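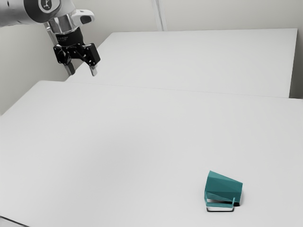 Reading time: 4 minutes

Frequently asked questions: evening and weekend courses at the Skerkano Institute

Last updated: 5 February 2019

The answers on this page apply to all part-time courses for adults taught at the Betancur building and at the Dresar annexe. Full-time students should refer to their own handbook. Questions about examinations are dealt with on a separate page.

Applying and enrolling

Who may apply for a part-time course?

Any person aged 18 or over on the first day of teaching may apply. No previous qualifications are required for courses marked Introductory. For courses marked Intermediate or Advanced, applicants are asked to show that they have completed the level below, or to attend a short interview with the course tutor.

How do I enrol?

Enrolment may be completed online, by post or in person at the enrolment desk on the ground floor of the Betancur building. You will need proof of identity and proof of address. Copies are accepted for postal applications, but the originals must be shown before your second class.

Can a place be held for me?

Places are not held without payment. If a course is full, your name may be added to the waiting list at no charge. Applicants on the list are contacted by e-mail in the order in which they applied and have 2 working days to reply.

May I join a course after it has started?

Late entry is permitted until the end of the second week, with the agreement of the tutor. The fee is not reduced for classes already missed.

Fees and refunds

What does a course cost?

The standard fee for a full-year evening course is £699. This covers teaching, use of the library and one set of printed notes. It does not cover textbooks, examination entry or protective clothing where this is needed. Fees for short courses are shown on the individual course pages.

Can I pay in instalments?

Yes. Full-year fees may be paid in 12 monthly instalments by direct debit. The first payment is taken on enrolment. If two payments in a row are missed, the Institute may withdraw your place.

Are reduced fees available?

A reduced fee is offered to those receiving certain state benefits, to registered carers, and to anyone aged 60 or over. Evidence must be provided when you enrol – we are unable to apply a reduction afterwards. Only one reduction may be used for each course.

What happens if I withdraw?

If you withdraw in writing before the first class, the fee is refunded in full, less an administration charge. After teaching has begun, refunds are made only on medical grounds or where the Institute has changed the day or place of the course. Requests should be addressed to Mr Benoît Ferrand, Head of Admissions.

What if the Institute cancels a course?

You will be offered either a transfer to another course or a full refund, including any administration charge. Refunds are returned to the card or account used for payment.

Attending your course

Where will my class be held?

Your room is printed on your enrolment letter. Languages, bookkeeping and history are normally taught in the Betancur building, and practical subjects in the Dresar annexe, a short walk away on the far side of the car park. Room changes are posted at both entrances.

Is there a minimum attendance?

Introductory courses have no attendance rule. Courses leading to a certificate require attendance at three-quarters of classes. Absence through illness is not counted against you if the tutor is told within a week.

Is parking available?

The car park is free to students from 5.30 pm on weekdays and all day at weekends. Spaces cannot be reserved, with the exception of those for blue badge holders. Bicycle stands are beside the annexe.

How do I use Sistisano?

Sistisano is the Institute's online student account. It holds your timetable, course notes and payment record. Your user name is sent by e-mail once you have enrolled, and you choose a password when you first sign in. Library loans cannot yet be renewed through the account; please telephone the library or call at the desk.

What support is offered to students with a disability or learning difficulty?

Please tell us of any needs on your enrolment form, or at any later time. Ms Maritza Villca, Student Support Officer, can arrange large-print notes, hearing loops, a ground-floor room or extra time in class tests. What you tell her is kept in confidence and is passed to your tutor only with your consent.

How do I make a complaint?

Matters concerning teaching should first be raised with your tutor. If this does not settle the matter, a complaint form may be obtained from the enrolment desk or downloaded from Sistisano. All complaints receive a written reply.

Enrolment desk opening hours

Monday to Thursday, 10 am to 7.30 pm
Friday, 10 am to 4 pm
Closed at weekends and on public holidays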